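Where Does Lab Glass Live?

Think about the cupboard at home where the drinking glasses go. Somebody decided on that shelf a long time ago, and now everyone in the house can find a glass without even turning on the light. A science room works the same way, only the glass is thinner and there are a lot more funny shapes to learn! At our Brisgate science room we use white plastic bins with low fronts, lined up at the back of the counter.
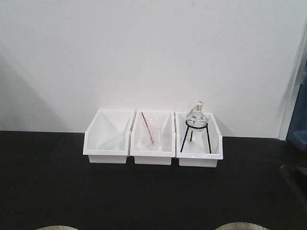 One young reader wrote in to ask why the glass can't just stay out on the counter, if everybody is going to need it again tomorrow anyway. It's a very good question, and the answer is elbows. Elbows, sleeves, and rolling pencils are the great enemies of glass, and a bin has walls to keep them away.

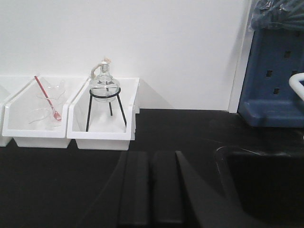 Now, let's talk about what a beaker is for. It is a cup with straight sides, and scientists use it for holding liquids, mixing them, and pouring them out again (but never for drinking, please, not even plain water). To mix, you need something long and thin. The rod with the red and white stripes, leaning in its beaker, is easy to spot even when the glass around it nearly disappears against the white plastic. Clear things are sneaky that way, so always look before you reach in.

A tripod is a little stand with three legs and a ring on top. Three legs are a clever number, because a stand with three legs won't rock, even on a bumpy table. Try it with a stool sometime!

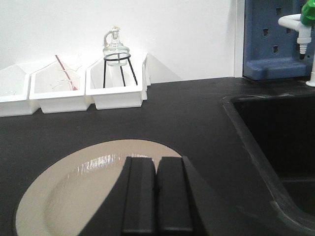

Trays in a row along the back of the counter, with the black stand in the one on the right.

When you put glass away, use both hands and set it down slowly.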